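My Grandmother Would Have Hated Remote Control

14 comments 2 shares

So I've been going back and forth with my friend Vasylyna Harasym since January over what sounds like a very small question. If you want a robot to learn a kitchen job, do you sit in a chair and drive the arm with a joystick, or do you pick up the gripper and do the job yourself?

She's for the chair. She drove an arm at Plaltano for two years and she's terrific at it, and her point is a fair one: whatever she records, the arm can repeat, seeing as the arm did it in the first place. Nothing gets lost in between. I've watched her stack cups that way and I held my breath the whole time.

But I'm a hands person. I tried the chair at Flarnero and spent most of an afternoon trying to turn a mug around. You push, you wait, you look at the screen, you push again, and by then you've stopped moving like somebody who has ever been in a kitchen! Everything I recorded was stiff and careful and kind of sad. If a robot learned from me that day, I feel sorry for its dishes.

With a gripper in your hand (or one in each) you still have to give up your fingers, and boy do you miss them. Two pads and a squeeze, and that's your lot. But your shoulders still know where they are. You lean in. You tip the bowl toward you without deciding to. My grandmother taught me to wash up by standing behind me with her hands over mine, and I really think some of that gets through.

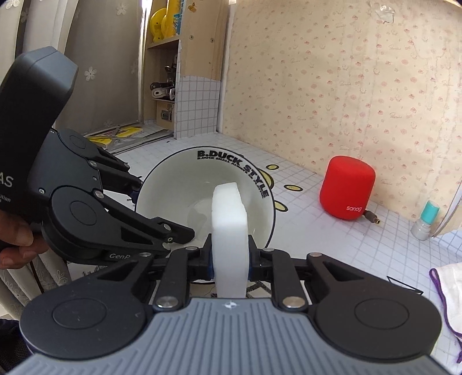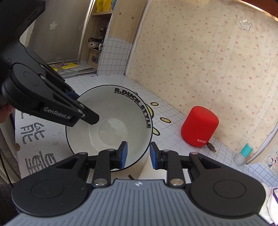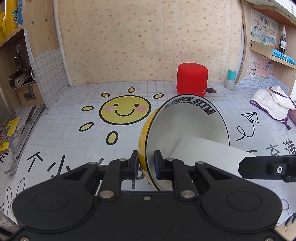
Same B.Duck bowl in all three, with a gripper on either side of the work.

What I'll give Vasylyna is that my way lets you cheat. My wrist can get into places no arm on a stand is ever going to reach, and I don't notice I'm doing it. We had a batch of 1,093 tries at the Clonero job and she went through them with a face like a driving examiner, muttering "can't do that, can't do that either." Well, fine. So you learn to keep your elbows honest, and you throw some away. I'd still take a big messy pile from people who can wash a bowl over a neat little one from people who can steer.

And you can hand the thing to anybody, which matters to me more than the rest of it. My neighbor Romaniuk had the hang of it in 12 minutes and he won't even use the self checkout. Put him in the chair and he'd have gone home.

Vasylyna says she's writing a reply. She can borrow my kitchen for it if she does the pans first.

Share this Comments (14)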